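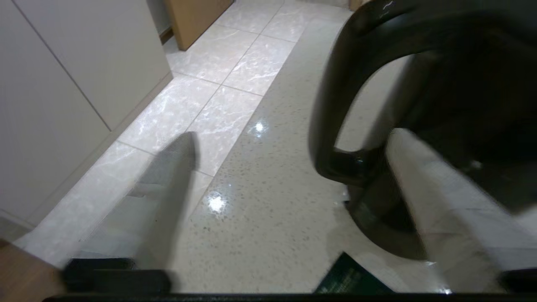
Hallway floor, with marble-look tile meeting speckled terrazzo-style flooring beside the cabinets.

Filed under: Home Care > Floors > Hard Surfaces

How to clean a hallway with two kinds of hard floor

By Anselmo Macedo

A narrow hallway with a row of tall cabinets gets dirty in a predictable way. Grit comes in on shoes, gets pushed to the sides and settles along the base of the cupboards. When the floor changes from glossy tile to terrazzo partway across, the two surfaces also show the dirt differently. Marks stand out on pale glossy tile. On a speckled floor you can miss a fair bit of grime until the light hits it.

The method below suits glazed porcelain or ceramic tile next to sealed terrazzo or a terrazzo-look tile. If you don't know what you have, put a few drops of water somewhere out of the way and leave them for 7 minutes. If the surface darkens underneath, it is porous and probably needs sealing. Hold off on the wet mopping until that's done.

What you need

Soft broom or a vacuum with a hard floor head
Crevice tool
Two flat microfibre mop pads, plus a dry one for buffing
Two buckets
pH-neutral floor cleaner
Old soft toothbrush
Plastic scraper

Clear the floor

Pick up everything, including anything flat. Booklets, cards and junk mail end up on hallway floors and the ink or dye can transfer if they get wet. A dark green cover left on a damp pale floor overnight can leave a tint that takes a lot of rubbing to shift. Shut the cupboard doors so the dust stays out of them.

Dry clean first

Start at the far end and work towards the door you'll leave by. Vacuum with the brush down, and turn the beater bar off if your machine has one. Go along the cabinet base with the crevice tool. The recess under the doors holds more dust than the rest of the hallway put together, and if you mop before clearing it you will drag grey sludge out across the tile.

Lift any stuck bits with the plastic scraper held nearly flat. No metal blades on either surface.

Mop the glossy tile

Mix the cleaner to the strength on the label. In my hallway 300 mL of solution on a well wrung pad covers the tiled strip with some left over. Too much cleaner is the usual cause of streaks.

Mop in straight lines along the length of the strip. Rinse the pad in the second bucket whenever it looks grey. Do the grout lines with the toothbrush if they need it, then wipe up the loosened dirt before it dries. Go over the tile with the dry pad while it's still slightly damp.

Mop the terrazzo

Change to the clean pad and fresh water. Keep vinegar, lemon and bathroom descaler away from it. Real terrazzo often has marble chips in it, and acid will dull them. Cement-based terrazzo can etch as well.

Use overlapping figure eights, then crouch down and look across the floor towards the light. Smears show up in the glare where they can't be seen from standing height. Buff those spots by hand.

Where the two surfaces meet

Fold a damp cloth over one finger and run it along the join. If there's a metal trim, dry it straight away. If the filler is cracked or missing, leave it dry and get it fixed before the next wet clean.

How often

Sweep or vacuum every couple of days. Mop every 14 days, or weekly in a wet November when everyone is tracking in mud. My own hallway takes almost 126 minutes for the full job with the grout included, and far less when I skip the grout.

Last updated October 3, 2020

© Hasetlow Home Notes | Contact us | Back to top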